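Gripper comparison on the desktop teardown cell: first results

The Diltdale cell finished its first round of gripper trials in November. Two end effectors were compared on the same arm, with the same controller and the same fixed camera, on a task that has given us trouble since the spring: handling hard drives and their caddies inside an open desktop tower. Recep Kozan ran the trials and Erhan Dönmez wrote the motion programs.

The first gripper is the Kokix parallel unit we have used on the bench since the project began. It has flat jaws and closes on position only. The second is the Sernholm, also electric, with force feedback and cylindrical fingertips. Both were mounted through the same adapter plate, so the tool flange position did not change between runs. Payload and center of gravity were set again in the controller after each swap.

Each gripper made 400 attempts, for a total of 800. An attempt counted as good when the drive seated in the bay without a protective stop and without a second approach. Across both grippers, 538 attempts were good. The Sernholm accounted for 327 of these and the Kokix for 211.

Most of the Kokix failures came from one cause. The flat jaws need a square approach to the sides of the caddy, and when the drive comes up a few degrees off, one jaw makes contact first and turns it. The error is small at the pick and large at the bay. Round fingertips touch along a line and tolerate more angle. They also let the drive pivot in the grip, and that accounts for a good share of the failures on the Sernholm side. Recep reduced the pivoting by raising the grip force one step and slowing the last part of the approach. Raising it two steps flexed the caddy.

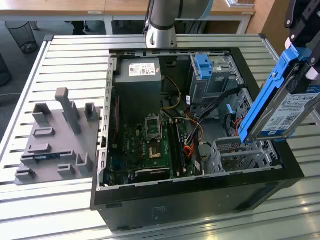 Drive in its blue caddy, held above the bay side of the open tower. Gray fixture plate at left.

The tower is run on its side with the panel off. Location is taken from the case and not from the table, so it does not have to be clamped to a hard stop. The camera finds the case rim and the controller shifts the taught points to match. Erhan tried a wrist camera for two weeks and went back to the fixed one. The wrist view was sharper, but the gripper body hid the bay during the final approach, when the correction matters most. A fixed view keeps more of the case in sight and needs recalibration less often.

Cables remain the open problem. The arm follows a taught path over the board, and the program has no model of where a power or data cable is lying. In 41 of the failed attempts the logged cause was contact with a cable. Routing is not the same in any two machines, and tying the cables back by hand defeats the purpose of the cell. A height check from a depth camera before each approach is the next thing to be tried.

Controller settings for both grippers are in the shared folder under Uysal, the project name used in the logs. Anyone repeating the test should note the following:

Approach speed was limited to 20 mm/s inside the case.
Protective stop thresholds were left at the same values for both grippers.
Fingertips were wiped down every 50 attempts.
The zero offset on the Sernholm force reading was reset at the start of each session. Two early sessions where this was missed were thrown out and repeated.

The Sernholm stays on the arm for the next round. The Kokix goes back to the bench, where parts arrive square and its shorter cycle time is worth having. The next round covers memory modules and expansion cards, and it will run to 3,000 attempts so that fingertip wear can be measured as well. Requests for specific case models should go to Recep before the fixtures are printed.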